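Loreo Project: Student Robotics Club, Plirndale
Second progress report to the Cuadros Fund
22 February period, prepared by Hernán Cusi, club lead
Report date: February 22, 2018

1. Where we are

The club has been running since September and is now past the halfway point of the grant. The first report covered recruitment, the safety induction and the building of the two hand-held grippers. This one covers the move from practice runs to proper recording, the state of the equipment, and what we plan to do with the remaining money.

The aim has not changed. Students collect demonstrations of simple table tasks by hand, using the grippers, and then use those recordings to teach a small arm to do the same tasks. The table setting task is the first of these. We chose it at the planning meeting over sorting and folding, mainly on cost. The target agreed with you was 200 usable demonstrations by the end of the grant. We have 80 that have passed checking.

2. Recording sessions

Students work in pairs. One holds the grippers and the other runs the laptop, notes the start and end of each attempt and resets the table. They swap halfway through the session. Each pair gets 30 minutes, and that has turned out to be long enough. Attempts made after that tend to be hurried and more of them are thrown out at the checking stage.

Charoen Panyasiri wrote the checking sheet and trained the older students to use it. A demonstration is rejected if tracking is lost, if the item is dropped, or if the person's hand gets between the gripper and the item. Most of our early rejections were for lost tracking. The students now keep their wrists higher and turn more slowly, and the rejection rate has come down.

We started with the plate alone and have since added bread. Bread is harder to grip evenly, and students have had to learn how lightly to close the jaws. It also has to be bought fresh, a small cost that we did not include in the original budget.

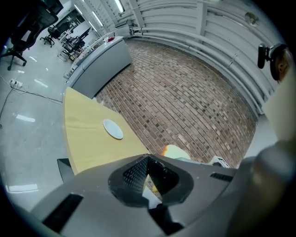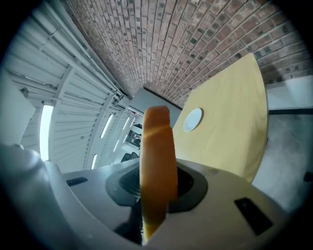 Work at the table with the grippers.
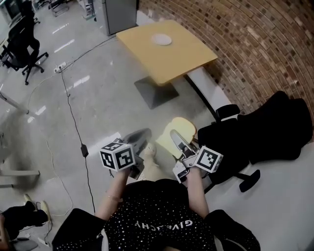 The room suits us well enough. We have the use of it until the end of the grant, with desks nearby for the laptops. The overhead lights cannot be dimmed, so we record with all of them on every time and note it in the log. Chairs are moved back before a session starts, and the club has a floor check for cables as part of its opening routine.

3. Equipment

Both grippers are in working order. One finger mount was replaced in the autumn after it worked loose, and we printed two spares at the same time. The small arm was delivered later than planned. The supplier, Virkon, sent the wrong power supply with it and took some weeks to exchange it. The arm has now been set up and has run its test movements, but it has not yet been driven by anything the students recorded. This is the part of the plan that is furthest behind.

Storage was a problem before the holidays, when the recordings filled the club laptop. We bought an external drive from the contingency line. Files are copied to it at the end of every session by whoever was on the laptop last.

4. Students

Attendance has held up. Two students left when their timetables changed and their places were taken from the waiting list. The newer members began on the laptop and moved on to the grippers once they had sat through a full session.

The older group has started on the training side with Charoen. They have cut the recordings into single attempts and can plot the path of each gripper over time. Several of them found programming dull until they had their own data to look at. We are trying to bring the plotting work forward for the next intake.

5. Spending

Spending is within budget overall. The equipment line is slightly over because of the spare parts and the drive. Travel is well under, as the visit to the regional competition was shared with another club. I would like your agreement to move the unspent travel money to equipment, to cover a second set of fingers and food items for the sessions.

6. Next steps

Recording continues on the present pattern until we reach the target. Charoen will lead the first training run on the plate demonstrations alone, and the arm will be tried on the result. Bread will follow if the plate works. I will write to you separately once the first trial on the arm has been done, whatever the outcome, and the final report will include the full log and the checking sheets.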